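The case for a fixed board

Most advice on kitchen worktops is about the surface: which stone stains, which laminate lifts, which oil to use and how often. Much less is written about what stands on it, although that decides how much of the surface can be used at all. My view is that a worktop should be laid out outwards from the cutting board, that the board should stay where it is put, and that appliances should be given whatever remains.

The usual method is the reverse. Appliances are placed first, near the sockets, and the board is a loose item kept upright behind the taps. It comes out when needed and goes down in whatever gap is available. The gap is often too small, so the board overhangs the edge or sits across the hob, and the cook works at an angle to it.

I measured my own kitchen before changing it. The run of counter between the sink and the wall is 1411 mm. With the appliances lined up in the order they had been bought, the longest clear stretch was well short of half that. After the board was given a permanent place and everything else moved to the back, I had 874 mm clear at the front edge. Nothing was thrown away.

The objection I hear most is that a board left out is untidy. I do not find this persuasive. A toaster left out is not considered untidy, and it is used for a few minutes in the morning. The board is used at every meal. A second objection is hygiene, and that one has some weight. A board lying flat dries slowly underneath. Mine is lifted on 2 thin battens, and it goes on its edge overnight after raw meat.

Size matters more than material. The Byun board I started with was sold as large and was adequate for an onion. The Narance that replaced it has a rim, and I was doubtful about that. A rim holds juice and crumbs, but it also stops the knife at the end of a long stroke and makes scraping into a pan slower. On balance I would keep it – a flat board puts the same juice on the counter, where it has to be wiped up anyway.

Appliances belong along the back because they are operated from the front and touched briefly. Tall items should go to the corners. Anything with a door needs room for the door to drop, and this is the measurement people forget. Check the toaster oven with its door open before deciding where the board goes.

On a marble counter the arrangement has another advantage. Marble marks easily with acid, and a board in a fixed position covers the part most likely to meet a cut lemon. A board with a raised rim, angled slightly towards the person using it, leaves the toaster and toaster oven their places behind.
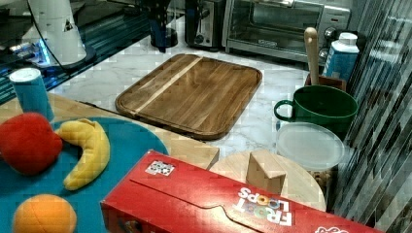
Where the rule fails

A very short counter defeats it. Below 1000 mm I would give up the fixed board and get a Rarnow over-sink type, which is awkward to clean but takes no counter at all. The other exception is a shared kitchen, where a fixed board collects post, keys and other people's cups. I have no remedy for that.

Sovance Kitchen Notes | Contact | Copyright, all rights reserved | Back to top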